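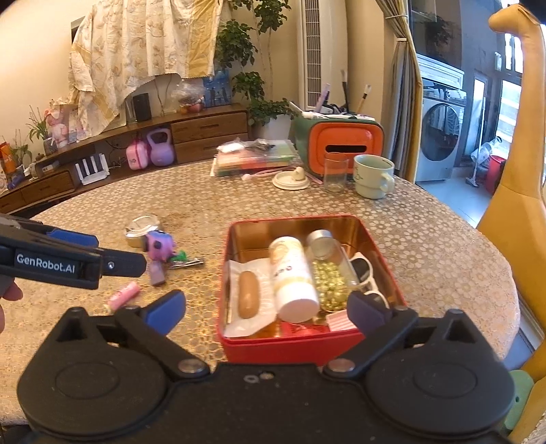
Zandden Tin Sorting, Bramwell release

Data card and known issues

Summary

This release holds 642 episodes of small household items being moved between a tabletop and an open tin, recorded with two hand-held grippers. Read the section on pad slip before training on it. One fault affects 50 episodes and was found after the first upload in July.

Contents

Each episode has video, gripper opening width, and a 6-DoF pose per hand. Items vary in shape and surface: sunglasses, bottles, small tubes, wrapped pieces, a metal clipper-like tool. The tin is red outside and shiny gold inside. Table layout changes between sessions. Background furniture was left where it stood.

Fault: pad slip on the left unit

The blue fingertip pad on one arm of the left gripper worked loose along its rear edge. The pad stayed on, so operators felt nothing unusual. Under load it crept back along the arm, and the recorded opening width no longer matched the distance between the contact surfaces. The error reached 9 mm before the unit was pulled on a Thursday afternoon.

Effects seen in the logs:

- width reads as open while an item is held
- the closing command runs past the normal stop
- smooth bottles drop during transfer, with no matching change in width

The 50 episodes are marked pad_slip = 1 in episodes.csv. They were not deleted - the video and pose streams are sound. Drop them for any work that uses width as an action or a label.

Second fault: pose jumps over the tin

In 11 episodes the pose estimate jumps when a gripper moves low over the tin. We suspect reflections from the gold interior but have not confirmed it. Jumps last a few samples and then recover. Marked pose_jump = 1. Pauline Whiteley repeated the test with a matte liner and saw fewer jumps, but the run was too short to settle the question.

Safety note

A loose pad exposes the bare end of the arm. Stop if a pad moves under thumb pressure. Do not reseat it with tape. Keep fingers clear of the pivots while checking.

Changes since first upload

- added pad_slip and pose_jump columns
- replaced the width calibration file for the left unit
- the Skondasa loader now skips marked episodes by default; pass keep_flagged to include them

Open items

The Claltutville sessions used the same batch of pads and have not been checked. Treat width values from that set as unverified.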